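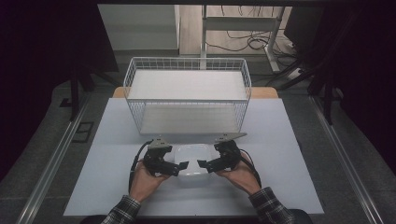 I have owned too many containers for as long as I've had a door to hide them behind. When we moved into the house on Correa Street the kitchen came with one deep cabinet to the left of the stove, and within a month it had become the place where plastic went to breed. I tried stacking. I tried nesting. I tried a tension rod, on the advice of a magazine. What has finally made a dent is a white wire basket, rectangular, open on top, wider than it is deep, with a flat white board laid across the upper part like a shelf. The small frosted box with the rounded corners, lid on, is the sort of thing I now allow to live there. Anything bigger has to make its case.

The basket is a Brillberg, or so the receipt says. The receipt also says I bought two of them, and I have one. I've been through the car. I've been through the garage, where I found a bag of grass seed, a lamp I'd been accusing my brother of keeping, and no basket. I called the store and a very patient young man told me that he could see two on his end as well. So somewhere between the register and my kitchen there is a Brillberg basket having a life of its own, and I wish it well.

The board was my sister-in-law's idea. Giuliana Huamán has a pantry you could perform surgery in. She came over in the middle of what I was calling the reorganization (my husband was calling it the floor, as in "are we going to be able to use the floor tonight") and stood looking at my basket with her coat still on.

"Everything's going to sink," she said.

Everything had already sunk. I'd filled the thing to the rim with boxes and lids and those little round tubs that only ever hold two tablespoons of something, and every time I wanted one from the bottom I had to lift out the ones on top and put them on the counter, where they stayed until dinner. Giuliana asked if I had a piece of board. I had the back of a Raltemo bookcase that never got its back put on, because by that stage in the assembly we were no longer speaking. She marked it with an eyebrow pencil. I cut it with the saw from the Christmas tree kit. It isn't perfectly square and one corner has been sanded with a nail file, but it sits on its wires and it holds.

So now there are two levels. Flat things go underneath, meaning lids with no bodies, the silicone mat, the thin divided tray from the year I was going to make everybody's lunch. Boxes with their lids on go on top, in one layer. If there's no room in the layer, a box has to leave the house. I can hear how strict that sounds. I'm not a strict person. I have a drawer with 60 takeout soy sauce packets in it, and I know that because my nephew was bored on Thanksgiving.

I should say something about lids, since lids are the whole problem. For years I kept bodies and lids apart, because that's how you save space. It does save space. You can get a truly shocking number of bodies inside each other. But then you're standing there at nine at night with half a pot of lentils, holding a body in one hand and going through lids with the other like a safecracker, and every one of them is wrong by the width of a fingernail. I have put foil over a box that I know for a fact owns a lid. I've put a dinner plate on one. I once put the lentils back in the pot, put the pot in the refrigerator, and went to bed.

Now the lids stay on. You lose room, and I've made my peace with it, mainly by throwing out everything that couldn't produce a partner. I did this on the kitchen floor, alone, with the radio going. I'd pick up a body and try every lid on it, and if nothing clicked it went in the bag. I had expected to feel light and free. What I felt was mostly annoyed, and around the halfway point a little sad, because one of the ones that went in the bag was the big square one my mother used to send home with rice in it. I took it back out. It lives under the sink with sponges in it. It doesn't need a lid for sponges.

The small frosted ones have turned out to be the survivors. I'd never have guessed. When I bought them I thought they were useless: too small for soup, too big for a spoonful of pesto, and cloudy enough that you have to open one to be sure what you've saved. But they're squarish, so they go side by side without those triangular gaps you get from round tubs, and they're the right size for the end of an onion, or four olives, or the amount of coconut milk that every recipe leaves in the can. I put masking tape on them and write on the tape. My husband doesn't read the tape. Last week he put something on his toast that was clearly marked GRAVY.

A word on the internet, which I consulted at length. There's a whole world of people who decant. They have a jar for each kind of rice and a label maker and a second, smaller label maker. I read one woman's account of her container cabinet that had 3,487 comments under it, and I'd like to tell you I read only the first few. There was a fight in there about whether you wash a new container before you use it that went on for longer than some of my jobs. Someone named a brand of shelf liner and was told to get help. I closed the laptop at one in the morning, having learned that I should be rolling my dish towels.

I did roll my dish towels. They looked wonderful until somebody spilled juice.

What I haven't solved is the counter. My system, if you want to call it that, depends on bringing the basket out, setting it down somewhere flat, and putting things back in it in order. Our counter runs from the sink to the bread box and has a toaster in the middle of it, so there's nowhere to do this except the table. We have a good table. We got it from the Ballard estate sale three streets over, and it took four of us to get it through the back door and a fifth to stand in the yard and say it wouldn't fit. It's the only generous surface in the house, and so it's also where the mail goes, and the school forms, and the half of the jigsaw puzzle that is sky. To put away the containers I first have to put away everything on the table, and by the time I've done that I've usually sat down to look at the puzzle.

I did think about getting a cart. There's one I liked, on wheels, with a butcher block top, and I went as far as measuring the gap beside the refrigerator with my arm. Then I looked up what it cost with delivery and decided I felt fine about the table.

The cabinet itself has improved out of all recognition. You can open the door now without putting your foot up. For years we all did this thing where you'd pull the handle and raise one knee at the same time to catch whatever came, and my daughter did it at a friend's house, where there was no avalanche at all, only a tidy cabinet and a friend's mother wondering what she was doing. The basket slides out by its rim. The mesh lets me see if something has fallen down to the bottom level where it shouldn't be. Crumbs go straight through it, too, and gather on the cabinet shelf underneath, so I've gained one new thing to wipe.

Giuliana came by again to inspect. She pulled the basket out, looked it over, pressed on the board with one finger, and moved a box from the left side to the right side. I've been trying to work out why. I've put it back on the left and taken it out to the right again, and as far as I can tell it makes no difference whatever, but I've left it on the right, because you don't argue with a person whose spices are in alphabetical order in two languages.

She did ask what I was planning for the next cabinet down, the one with the baking pans. I told her July. She wrote it in her phone.

Meanwhile, if anyone reading this shopped for kitchen things in our part of town this spring and got home with one more white wire basket than they'd paid for, I'm not angry. I'd only like to know what you're keeping in it. And if you have a lid, clear, oval, with a blue edge and a little vent that flips up, I've got the bottom to it. It went back under the sink with my mother's rice box, because I couldn't put it in the bag either.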